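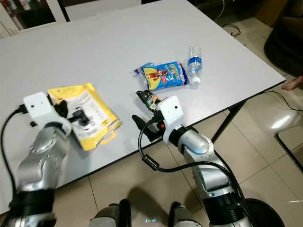

Snack bag, water bottle and the yellow package, all out on the big white table.

Okay, packing day! I promised a few of you I'd put up a page on what goes into the bags for the Ravness trip, so here we are. We leave in June, which sounds ages away, but last year I said the same thing and ended up stuffing bags at midnight with whatever was left in the cupboard (so many raisins). This time I'm starting early and doing it at the big white table, where I can spread out and see what I've got.

The blue bag is the one everybody is going to fight over. It has a cartoon character on the front, all red and brown on a yellow circle, with red and white stripes down near one end, and I'm a sucker for a cheerful bag. The crimped silver ends matter more than you'd think. Last summer I packed things in fold-over sandwich bags and by the first rest stop there were crumbs in my socks. Sealed bags only from now on, please.

The little dark wrapper with the green, white and orange printing is what I call a pocket snack. Small enough for a jacket, gone in a couple of bites, perfect for that last uphill stretch before the Galley, where you can finally sit down and buy a real lunch. I like one of these per person per day and I hide a few extra for myself.

Water is the boring one, but don't skip it. A clear plastic bottle is fine! I know some of you have the fancy metal ones and I love that for you, but a plain bottle weighs next to nothing and you can see at a glance how much is left. I pack mine lying down along the side of the bag with the soft stuff next to it.

And then the yellow package, which isn't food at all. I always leave room for one non-snack thing, still on its card, because once I open something at home the small bits wander off and I never see them again. The yellow is handy too. You can spot it at the bottom of a dark backpack without a flashlight.

My numbers so far, for anyone planning along: 43 bags to fill and 30 of them going on the first bus, the one that stops at Duvar. I budgeted 100 dollars for snacks and I'm going to go over, I can feel it. If you want to bring something from home instead, go for it, just keep it small and keep it sealed.

Still on my list: napkins, a roll of trash bags, more pocket snacks, and something salty from Manríquez for the ride back. They have those corn things in the big tub by the register and I think about them all year long.

If you have a favorite that travels well, leave it in the comments. No chocolate, though. June, hot bus, you remember.

Posted 16 April 2023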